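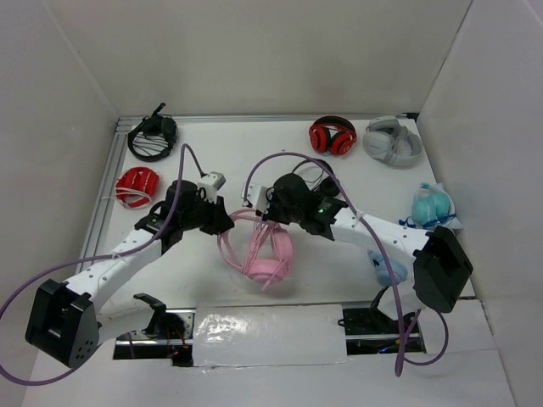
Guardar los auriculares con el cable enrollado en la diadema

8 Feb 2020

Durante el mes de enero se procedió, en el domicilio de quien suscribe, a la revisión de los auriculares acumulados en los cajones del despacho. El presente texto recoge el criterio adoptado para su conservación, a petición de varios lectores de este cuaderno.

La norma general es que cada par se guarde con su propio cable enrollado en la diadema. Se desaconseja el uso de gomas elásticas, que con el tiempo se resecan y dejan residuos en el plástico. El cable debe quedar holgado, en vueltas amplias, sin forzar la salida del auricular ni la zona próxima a la clavija.

En el par rosa se aprecia el inconveniente de hacerlo con prisa: el cable, del mismo color, está enredado y sus vueltas se abren alrededor de los auriculares. El rojo lleva un cable blanco que da varias vueltas a la diadema y a las copas. En cuanto al negro, de cable en espiral, conviene dejar la clavija a la vista, dado que permite comprobar su estado sin deshacer el conjunto.

Para la limpieza se empleó un paño de microfibra apenas humedecido. Las almohadillas que presentaban grietas fueron retiradas y se solicitaron recambios a la casa Plolach, cuyo importe ascendió a 2535 pesos, con un envío de 100. El señor Wai-kit Chiu, lector habitual, ha recomendado por carta los estuches rígidos de Vellberg. Su precio, de 940 pesos por unidad, se ha considerado excesivo para aparatos de uso ocasional.

Los auriculares se conservarán en una caja de cartón con separadores, alejada del radiador. Queda pendiente la clasificación de los adaptadores, a la que se dedicará una entrada propia.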